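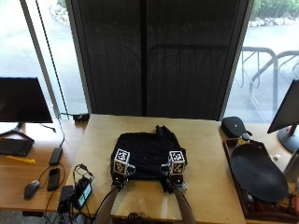
Black cloth on a light wooden table, both lower corners in hand.

News Opinion Letters Culture Allotments

Drurside > Opinion > Home life

In defence of folding badly

Mortimer Begay
16 September 2021

My mother folded a shirt in the time it took the rest of us to find one. She laid it face down, did something quick at the shoulders, and put it on a pile you could have rested a spirit level on. I inherited her table and none of her talent.

I bring it up because Drurside has caught tidiness again. The library hall ran a folding evening last month, 2 hours long, and over 400 people put their names down for it. That is more than turned out for the bypass meeting, and the bypass is going through some of their gardens.

The difficulty with folding is that cloth has opinions. You pull the two bottom corners straight and a little ridge comes up near the top, looking pleased with itself. You go up and flatten the ridge, and the corners you left behind have wandered. Black cotton is the worst, as you can't see where the thing stops and its shadow begins, and every crumb on the table wants to come along.

I own a book on the subject by a woman called Moon, who recommends thanking the sleeve. I have also owned a Julitz folding board, a hinged affair which did very well with shirts exactly the size of the board. It is now under the leg of the wardrobe and giving excellent service.

My objection is to the idea that a neat drawer is evidence of character. I once shared a house with a man whose socks were arranged by shade, and he still owes me for the gas. Meanwhile the kindest person in Tronder Street keeps her clean washing on a chair, from which the family dresses, and they seem to get to work all right.

By all means fold. I do it most evenings with the radio on, five or so shirts, and I quite like the bit where you smooth it all out and it still might go well. Then I put them in the drawer and lean on it.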